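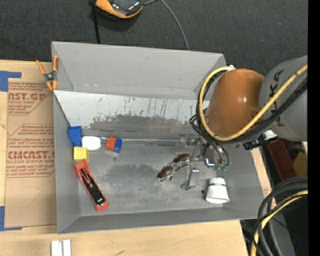
2 May 2022. Thread on the bin picking rules we use in our lab at Stondstead. A few people asked for them after the Istance workshop. They're written for small cells with one arm and one bin. Yours may need more.

1/ Write the object list before you run anything. Ours has everyday stuff on it: building blocks, sunglasses, a cup. Each item gets a name and a line on what counts as a good pick. If it isn't on the list, it doesn't go in the bin during a scored run.

2/ Mix your shapes. A bin full of cubes tells you how the arm does with cubes. Dark lenses and shiny surfaces are hard on depth sensors, and thin parts like temple arms are hard on fingers. Put both kinds in early.

3/ Tape the corners of anything on the table that has to go back to the same spot. Blue painter's tape is fine. Replace it when it starts to lift, and measure again when you do. Don't lay new tape over old.

4/ The bin must not move. If it shifts during a run, the run is void, even if every pick worked. We lost most of a November dataset at Wenton to a bin that had crept 7 mm. The numbers looked good right up to the day we checked.

5/ Clamps: check them at the start of the day and after any contact with the bin wall. Write the clamp positions into the cell file. A handle that sticks up above the rim is an obstacle and the planner has to know about it.

6/ Cables and hoses are part of the robot. Model them with their slack, at the worst wrist angle you allow. Most of our near misses have been a hose loop catching a rim, with the gripper itself well clear.

7/ Don't clean the bin floor halfway through a test series. Scuffs and stains change what the camera gets. Clean before the series or after it, and note which in the log.

8/ Speed. With a person inside the marked zone we run at 55 mm/s or slower. That's our own house number. Your risk assessment sets yours, so please don't copy ours.

9/ One person holds the enabling device and does nothing else. No typing, no phone, no reaching in to fix a block. If a block needs fixing, stop the arm, fix it, start again, and log the stop.

10/ Count failed picks the same way every time. A drop outside the bin is a fail. A drop back into the bin is also a fail - we used to call that a retry, and it made two reports impossible to compare.

11/ Halyna Semeniuk keeps our log format. Every entry has run number, object, result, stop reason and initials. We're at run 413 on this cell and can still trace each one back to a cell file.

12/ Change one thing at a time. New fingers and new lighting in the same afternoon means you learn nothing about either. Demchenko, who built our last fixture, wants seven clean runs between changes. We've stuck with that.

13/ On formal standards: ISO 10218 is the one to read for the arm and the cell. The list above is bench practice and doesn't replace any of it.

14/ I'll post the blank log sheet once Halyna has fixed the column widths. If your lab scores drops differently, reply with how you do it.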